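Enzyme timing for a gluten-reduced pale ale, 13 gallon batch

Asked by Reet Ots

I dose a clarifying enzyme at pitch. Original gravity was 1.048, fermentation at 66 F. The strip test still reads positive at packaging. Should the dose go in later, or be doubled?
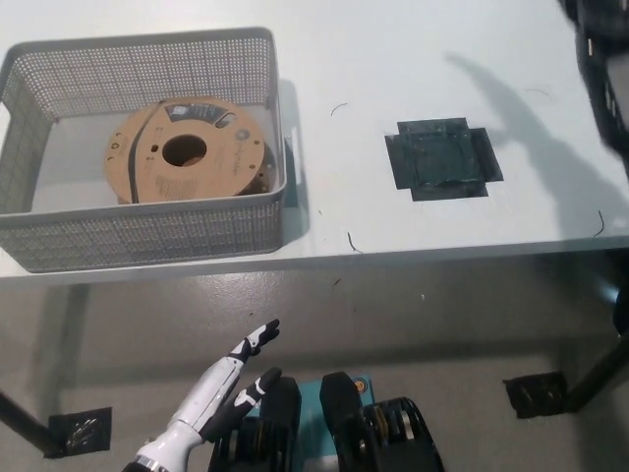
2 answers

Parviz Ebrahimi
Keep it at pitch. The enzyme needs active fermentation to mix. Check storage first: mine lost activity after 9 months in a warm cabinet. Also, strip tests made for intact gluten are unreliable on hydrolyzed beer. Send a sample to a lab for a competitive ELISA.

Siobhán Nic Aodha
I just double it. Never had a complaint. If it's for someone with celiac disease, use millet or buckwheat malt and skip barley.

Comment from Reet Ots
It was stored at room temperature since January. Will replace it and retest.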